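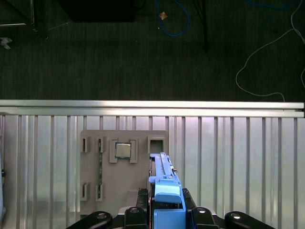

Opened by Wenche Skjelbred, October 2022
Ticket 131, Skerken bench

Chip sits in its square socket on the grey board. The square opening to its right is still empty, as is my list of ideas. Reseated the chip 3 times, then turned it 90 degrees, which it disliked.

Edvin Wikström suggests checking the card slots on the left. Will do.

Separately, could whoever owns the blue cable on the carpet please claim it? The white one too.

Status: open, like the socket.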